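Verer Coffee Cart Hire – Frequently Asked Questions

Hello, and thank you for stopping by! Kamala Alva answers nearly all of our email herself, usually before the first coffee of the morning, and over the years she has noticed the same questions coming up again and again. We've gathered them on one page so you can get an answer at midnight if that's when you do your planning. If yours isn't listed, please write to us anyway.

How many guests can one cart serve?
One cart with two baristas looks after 90 guests very comfortably over a morning or an afternoon. If everyone will be pouring out of a hall at the same moment and wanting a latte right away, tell us, and we'll talk about a second cart or a table of brewed coffee to take the pressure off.

How long do you stay?
The standard booking is 4 hours of serving time. Setting up and packing away don't come out of that, so you get the whole of what you paid for. Extra time can be added up to the week before.

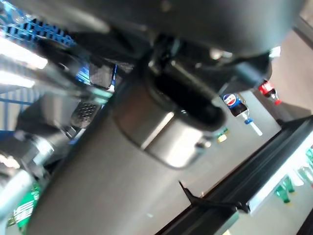
What do you need from us on the day?
A level spot, a regular grounded outlet within 38 feet, and a way in without stairs. We bring our own water, cups, napkins and trash bags. Gravel is fine and short grass is fine too, but a soft lawn after rain is a bit of a heartbreak for everyone – the wheels sink, and we leave ruts in your nice grass.

Do you serve anything cold?
We do! Iced coffee and iced tea are on the menu all year, and cold brew runs from May through September. You're welcome to put out your own sodas and juices next to us, and plenty of people do.

What about guests who don't drink coffee?
There's always hot chocolate, two black teas, a mint tea and a very gingery lemon drink that Kamala's aunt taught her to make. Children get a steamed milk with cinnamon if they ask for one. Oat milk is included in every booking at no extra charge, and decaf is too.

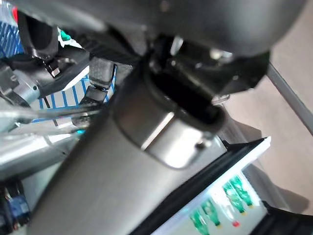 Where do you travel?
Anywhere in Pralberg and the towns along the river road. Biken is as far north as we go without a travel fee. Farther out than that, send us the address and we'll work out a price with you, and we try to be fair about it.

Whose beans do you use?
Our house espresso comes from Mohamedi, a small roaster in Pralberg. It's a medium roast, a little chocolatey, and it holds up well in milk. If you have a favorite of your own, we can brew that instead, but please get it to us a few days early so we can adjust the grinder and drink far too much of it.

How do I reserve a date?
Fill in the contact form, or call and leave a message at extension 3878. We hold a date for a week while you make up your mind. A deposit confirms it, and the balance is due the day before your event.

What if we have to cancel?
Life happens, and we do understand. With a month's notice you get the full deposit back. After that we can't refund it, but we'll gladly move it to another date within the year.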